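4. Ajuste de bisagras y retirada de calzos

Antes de empezar, compruebe que el marco está aplomado y que la espuma de fijación ha curado por completo. Para este apartado necesita la llave Allen del kit Brestura, un nivel de 500 mm y dos cuñas de plástico.

4.1. Abra la hoja hasta la mitad y coloque una cuña bajo el canto inferior, sin forzar.

4.2. Afloje media vuelta los tornillos de la bisagra central. No los extraiga.

4.3. Gire el tornillo de altura de la bisagra inferior. Cada vuelta completa desplaza la hoja un milímetro – hacia arriba en sentido horario, hacia abajo en el contrario.

4.4. Retire la cuña y cierre despacio. La holgura debe quedar igual en todo el canto. 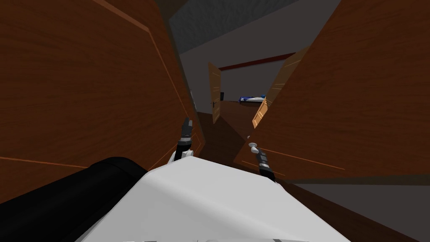

Un lector de la edición anterior nos escribió que en su puerta Jilwood el paso 4.3 no surtía efecto hasta que aflojó también la bisagra superior. Es correcto en hojas de más de 400 N de peso: afloje entonces las tres.

4.5. Apriete de nuevo los tornillos, empezando por la bisagra superior.

PRECAUCIÓN: no use atornillador de impacto. La rosca del casquillo se daña con facilidad y no se vende por separado.

Nota: en las puertas de doble hoja, ajuste primero la hoja pasiva con los pasadores echados. La hoja activa se regula después, tomando la otra como referencia.

4.6. Compruebe el cierre. Si el resbalón roza, desplace el cerradero con los dos tornillos ovalados.
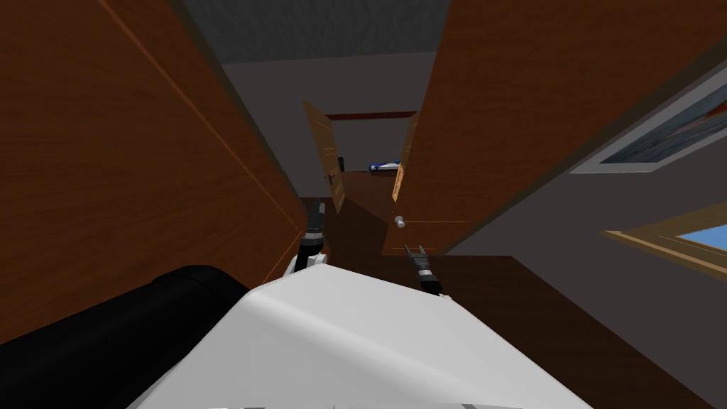

4.7. Coloque los tapones embellecedores, referencia 132, y presione hasta oír el clic.

4.8. Vuelva a revisar la holgura pasados 11 días con la calefacción en uso normal. En noviembre y en los meses siguientes la madera suele contraer algo y puede hacer falta repetir los pasos 4.2 a 4.5.

Para el burlete, consulte el apartado 5.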